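机の上の水は一本でよい

執筆:キリ・プレンダーガスト
2023-11-02

共用机の備品基準を見直すたびに、飲料の扱いが後回しにされる。筆者の立場は単純で、机上に置く水は透明容器、ねじ式キャップ付き、一人一本に限るべきだと考える。

根拠は三点ある。第一に残量が外から読める。第二に、栓を閉めておけば転倒時の漏出が抑えられる。第三に、底面が小さく作業面を圧迫しない。マグカップはこのうち一つも満たさない。

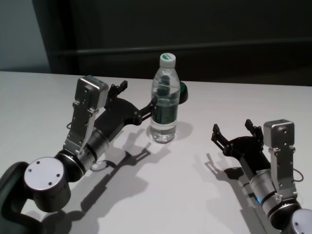
白い天板の中央付近に置かれた水のボトル。キャップは白、ラベルは濃い緑。

天板の色も軽視できない。白い面では水滴が見えにくいという反論があり、これは一部正しい。ただし飲料の染みや粉塵は白のほうが早く見つかる。プレルトホルムの事務所で3月に机を使う70人に尋ねたところ、62人が白の継続を選んだ。水滴については、退席時に乾いた布で一度拭く手順を加えれば足りる。

ラベルは剥がさないほうがよい。銘柄の表示のためではなく、同型の容器が並んだときの識別に使えるためである。剥がすなら氏名を書いた帯を巻く。

同僚のキーガン・ラドックは水筒を推す。廃棄物の面では彼に分がある。しかし不透明な水筒は飲み残しが見えず、翌朝まで放置されやすい。透明な水筒であれば、筆者に異論はない。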